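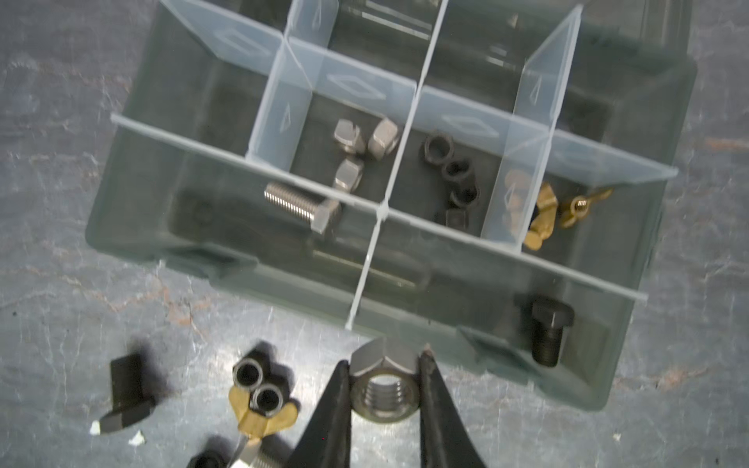 Sorting a mixed lot of nuts and bolts: by size or by thread first?

Clakenby Workshop Forum > General > Storage and tidying

tinlid
Posted Monday, January 10, 2022

I bought a job lot of fixings from a garage clearance and I'm trying to decide how to split them up. Over 4000 pieces according to the seller, in ice cream tubs. There's metric, Whitworth, some UNF and a fair bit I can't place. I've got divided boxes from Deteck and a few older ones.

Do you sort by size across the spanner flats and then by thread, or thread first? I started with size and now have one compartment with three different threads in it.

oldmeadow
Thread first, always. Get the metric out and put it in its own box, then deal with the rest. If you mix M8 and 5/16 in one compartment you will end up forcing one onto the other sooner or later.

brackenhill4
I'd go the other way. By size first is quicker because you can do it by eye in front of the telly. Then you only need the gauge for each small pile.

oldmeadow
It's quicker to start and slower to finish. You handle everything twice.

brackenhill4
You handle everything twice your way as well. Once for thread, once for size.

pipit_lane
Does it matter? Keep known bolts of each size on a board and try the nuts on them. I did 400 or so like that over a weekend in June. Anything that didn't spin on freely by hand went in the scrap tin.

tinlid
Like the board idea. What did you use for the board?

pipit_lane
Offcut of shelf, drilled, bolts pushed up from the back with a dab of glue. Write the size next to each one. Don't glue near the thread.

gatepost
Before any of that, throw out the rusty ones. I kept a bucket of rusty Whitworth for years and used 2 of them.

oldmeadow
Don't throw out Whitworth. Soak it in vinegar overnight, rinse it and oil it. Try buying it in small quantities now.

gatepost
Vilela do small bags of it. Postage is steep but you get what you need and it's clean.

brackenhill4
Vilela were out of 3/8 last time I looked.

tinlid
Thanks all. On boxes, do people have trouble with small stuff getting under the dividers? My older ones have lift-out dividers and the washers creep through.

pipit_lane
Yes. Get the moulded ones where the walls are fixed. Rurnunex do one with 4 rows. You lose the option of changing the layout but I never changed mine anyway.

gatepost
Mine are removable and I ran a bead of hot glue along the bottom. Same result, cheaper.

tinlid
Will try the glue. I've gone with thread first for the metric and I'll see how far I get with the rest.

brackenhill4
Label the lids and the boxes. Lids get swapped.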